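Skilura Robotics Module
Handout 4: Gathering Demonstrations for a Two-Arm Learner
Prepared by Senan Hennessy
Revised December 28, 2019

Read this before your first session at the bench. It assumes you have finished Handout 3 and can start the arms and stop them without help.

4.1 What counts as an example

An example is one complete attempt at a task, stored as joint positions, gripper commands and camera images on a shared clock. It begins with both arms at their start positions and ends when the operator marks it closed. Pauses in the middle are kept. Do not trim them by hand; the loading script deals with long idle stretches in its own way and expects the raw file.

Each example carries a task name, an operator code and a result (success, failure or void). Void means the recording itself is faulty, for instance a dropped camera stream. A missed grasp is a failure and stays in the set under that label.

4.2 Varying the start

A policy trained on one fixed layout tends to learn that layout. Objects are therefore moved between attempts according to the printed sheet. Operators who choose positions freely drift towards the ones they find easy, which showed clearly in the September recordings: most grasps fell within a narrow strip in front of the left arm.
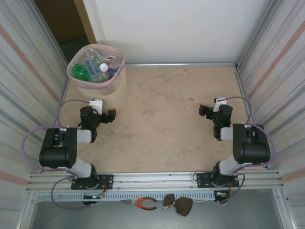

The contents of a container need the same care. Soft packaging settles differently each time it is dropped in, and a clear bottle gives the cameras little to work with against a pale background. Shake or turn the contents between attempts and note any item added or taken out. Leave the lighting alone within a session.

4.3 Operator style

Two people doing the same task will produce different paths. Some of this is useful. Too much of it, in a small set, leaves the learner averaging between two sensible motions and producing one that is neither. For the bin tasks we fix which arm moves first and leave the rest to the operator.

4.4 Size of the set

The target for the Buckley set is 4,000 examples. At the last count it held 3,621, with voids removed. Failures are included in that figure but are held out of the first training run.

4.5 Before you leave the bench

Return both arms to the start position. Copy the session folder to Flusonlow and check that the file count matches your log. Enter voids on the sheet with a short reason.

Reading for next time: section 2 of the Zindville notes, on action chunks and control delay.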